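## 4. Setting up the side light (and using it on a worn slab)

By now you should have the bag unpacked, the batteries charged and the slab list printed. If not, go back to section 3, I'll wait! This part covers the Goel lamp, the tripod, and how we shoot carved grave slabs so that the lettering shows up. I wrote most of it after a long evening at Cosent chapel with numb fingers, so forgive me if it rambles a bit - I do love this part.

The idea is very simple. Light that comes from straight on flattens a carving until it looks like a plain rock. Light that skims in from the side drops a little shadow into every cut, and suddenly there's a border of knotwork where you'd have sworn there was only lichen. The first time I saw it happen I yelled loud enough to set off a dog across the road. 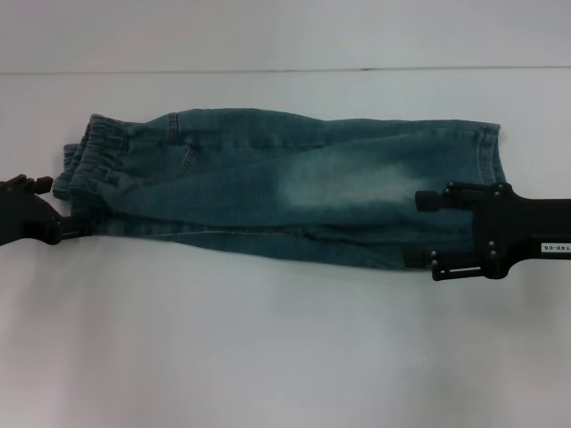 *Jeans folded lengthwise on a white tabletop.*

### 4.1 Before you light anything

1. Get to the site while there's still daylight. In November that means being through the gate by 3:30 p.m.
2. Find your slab on the list and check the number against the site plan. We have 17 slabs at Cosent and a few of them look very much alike.
3. Brush off loose leaves with the soft brush. Leaves only, please.
4. Take one plain daylight shot of the whole slab with the scale bar along the bottom edge.
5. Write the slab number on the little whiteboard and take a shot of that too.

**Caution:** Never scrape lichen or moss off a carving, and never use water, chalk, flour or shaving foam to bring up the letters. I know you'll see it done in old books. Chalk gets into the pores of sandstone and stays there for years.

### 4.2 Tripod and camera

6. Open the tripod legs and push the feet gently into the turf. On paving, use the rubber feet (they're in the side pocket of the bag, wrapped in a sock).
7. Aim the camera square at the carved face. For a flat slab that means pointing straight down, so swing the center column out sideways and hang the sandbag on the opposite leg.
8. Set the camera to ISO 800 to start with. You can come down later if it's too bright.
9. Switch to manual focus, zoom in on a crisp edge on the screen, focus, and then leave the ring alone.
10. Set the two-second timer. Even a careful finger on the button will blur a night shot.

**Note:** If the tripod gets bumped, start that slab over. The shots have to line up exactly or the stacking in 4.4 goes all mushy.

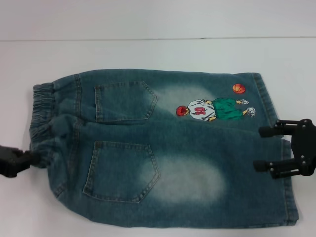 **Ulasdale Carved Stones Group | Recording Team**

### 4.3 Working the light

You need two people for this, one on the camera and one on the lamp. I'm usually the lamp person, mostly for the walking around.

11. Turn the Goel lamp on at its lowest setting and let your eyes settle for a minute.
12. Stand on the left side of the slab and hold the lamp low, nearly level with the surface. Move it up and down slowly until the shadows look sharp but you can still see into the cuts.
13. Measure from the lamp to the near edge of the slab. We use 40 inches, and there's a knotted string in the bag so you don't have to fuss with a tape in the dark.
14. Call "ready," hold still, and wait for the shutter.
15. Move one eighth of the way around the slab, keep the string tight, and do it again. Eight positions gets you back to where you began.
16. Look through all eight on the camera screen before you pack up the lamp. One of them will nearly always have somebody's boot in it.

On very shallow carving, the angle matters much more than the brightness.
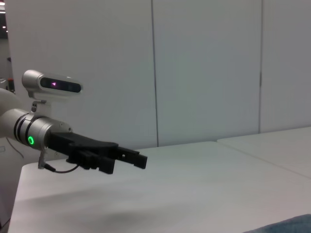

So if you've turned the lamp all the way up and you still can't read a thing, bring it back down and drop your hand a couple of inches. Slab 9 looked totally blank to me until the lamp was almost in the grass, and then there was a small bird with a fish in its beak, plain as day. Its tail is still the bit I like best in the whole chapel.

**Caution:** Don't rest the lamp on the stone. The housing heats up, and the metal ring will scratch.

### 4.4 Getting the pictures into Anix

17. Copy the card to the laptop the same night. Don't wipe the card until the copy has been checked.
18. Open Anix, choose **New Slab**, and type the slab number just as it's printed on the list.
19. Drag in the eight side-lit shots in order, starting from the left-hand one.
20. Click **Stack**. It takes a few minutes on the old laptop - go make some tea.
21. Save, then add a line or two in the notes box about what you think you can see. Guesses are welcome, just put a question mark after them.

We have 1,913 pictures in Anix already, and the notes are what make them searchable, so please don't skip step 21. "Maybe a hand?" is much more use to me than an empty box.

If Anix rejects a file, check that it isn't the whiteboard shot. If it still won't take it, leave it in the **Problems** folder and let me know which slab it belongs to.

Obsa Abera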